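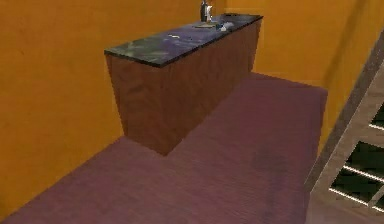
Emville's leftover paint swap is back for a second summer, and this year it has a real home! The swap opened on July 7, 2019 in the former Gidero shoe store on Leung Street, with shelves sorted by color along both sides and a mixing table in the window. Anyone who has looked in a garage or under a basement stair knows the problem: half a can from the hallway, a third of a can from the nursery, and a whole untouched gallon of something that looked much quieter on the chip. Bold colors turn up the most, and they go out the door the fastest too. A strong orange-yellow carried around every wall of a room can look terrific behind a long, low cabinet with a reddish-brown wood front and a dark marbled top, and it's just the kind of color people are nervous about paying full price for. At the swap, it's free.

Last summer's trial run was two tables and a tent, and it still found new owners for 455 gallons of house paint before it shut down in November. "I thought we'd get beige," said Mei-kuen Kwan, who runs the swap. "We did get beige. But we also got pink, turquoise, a green like pond water that three people wanted at once, and so much yellow. People in this town are way braver than their front porches let on."

The rules are simple. Bring latex paint in its original can with the label still readable and the lid on tight. Cans should be at least a quarter full. Oil-based paint, stains, spray cans and anything that has frozen and gone lumpy can't be taken, and those still need to go to the county drop-off. You don't have to bring paint to take paint. There's a limit of 20 cans per household for the season, which sounds like a lot until you meet somebody doing a fence.

Every can gets opened, stirred and brushed onto a card before it goes on the shelf, and the card is taped to the lid once it dries. It's a small thing and a huge improvement on last year, when shoppers had to guess from a drip down the side. Kwan would like everyone to take the card home and look at it in the morning and again with the lamps on before painting a whole wall. Yellows in particular can swing a long way between daylight and a warm bulb.

The mixing table is the other big change. Small amounts of similar colors can be blended into one bucket, so four scraps of blue that wouldn't cover a closet door turn into enough for a bedroom. Only interior paints get mixed with interior paints, and flat with flat. Iresha Howlader, a retired sign painter who has taken charge of the table, has been naming the blends as she goes. The first bucket, a soft gray-green, is called Vurkance, after a street cat she once fed. It was gone by lunchtime.

"You can't ever make the same one again, so if you love it, take enough," Howlader said. "I tell people to do the whole room out of one bucket and save a jar for the scuffs." She's also happy to talk anyone through covering a dark wall, patching nail holes, or getting a clean line at the ceiling without tape, and she has a steady hand and strong feelings about cheap brushes.

The first borrowers are already at work. The after-school club on the north side picked up enough coral and cream for its reading room, and a pair of neighbors who share a driveway are painting both their garage doors from a single bucket of navy. A few families came in with no plan at all and left with sample jars, which are fine to take, too. Jars are on the shelf by the door, and clean ones with lids are very welcome as donations.

Rollers, trays and drop cloths can be borrowed for a week with a $40 deposit, returned in full when everything comes back clean. The supply is still small, so call ahead if you have a big job coming up. Brushes aren't part of the lending shelf for now.

The swap will stay open through the first week of November. Parking is in the lot behind the building, and the rear entrance has a ramp and a couple of carts for heavy loads. Drop-offs are accepted whenever the doors are open, but please don't leave cans on the step overnight. Purple is in short supply at the moment, and Kwan says she has a waiting list for it.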